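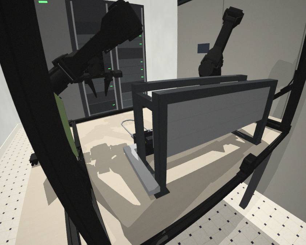
The robotics club at Mundeck College has given up its spring floor competition. For years the members built wheeled machines that pushed balls into goals. Now they work on a job most people would find dull: plugging in cables.

The project is called Hurell, after the street the club's old workshop was on. The goal is for a two-armed robot to service a small equipment rack without a person touching it. Nearly all of the work happens in simulation. The students set up the rack and the arms on a computer, write the control code, and run it over and over. A failed run costs them a few minutes and no parts.

The club meets three evenings a week in a classroom on the second floor. New members start with the arms alone, moving a gripper to a point above the table and back. After that they learn to close the fingers on something. Cables come last, and most students say they underestimated them. A box keeps its shape when you pick it up. A cable swings, sags, and pulls on whatever it is plugged into.

The view from close to the gripper is a large part of the problem. The fingers take up much of the picture, and the curve of the view bends straight edges. A student who is used to looking at the whole table has to learn to read the rack again from a few inches away.

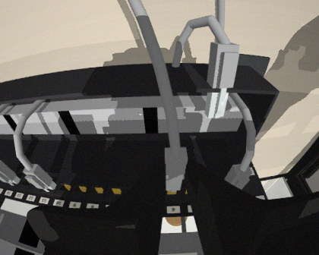 *Close in on the simulated rack, with a cable plug hanging above the gap between the gripper fingers.*

The club ran 2,000 simulated attempts over the summer. In 759 of them the plug ended up fully seated. Members expected a better number, and they spent much of August going through the failures. The largest group came from poor alignment: the plug reached the right port at a slight angle and stopped short. In another group, the arm brushed a neighboring cable on the way in.

Two teams are now trying different fixes. One slows the arm down near the rack and checks the angle of the plug again before pushing. The other has rewritten the approach path so the gripper comes in from farther out. Both teams use the same starting positions so their results can be compared.

Money is a smaller worry than it used to be. The Kalniņš Fund paid for computer time through the end of the school year, and the club sold its old competition field to a high school.

Next comes the Grilus Challenge, a student contest in which each team gets four cable tasks and a fixed time limit. The rack layout is kept secret until the day of the event. Mundeck has entered both of its teams, and practice runs on unfamiliar layouts start when classes resume.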